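4. Setting Up the Daily Reading Plan

1. Open Settings and select Reading Plan.
2. Choose Psalms, then enter 65 as the starting chapter.

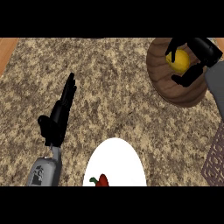
3. Set the number of readings per day. The default is two – one for morning and one for evening.
4. Select Save.

Note: Chapter numbers follow the Hebrew division of the text.

Caution: Changing the translation clears all bookmarks. Export them before you continue.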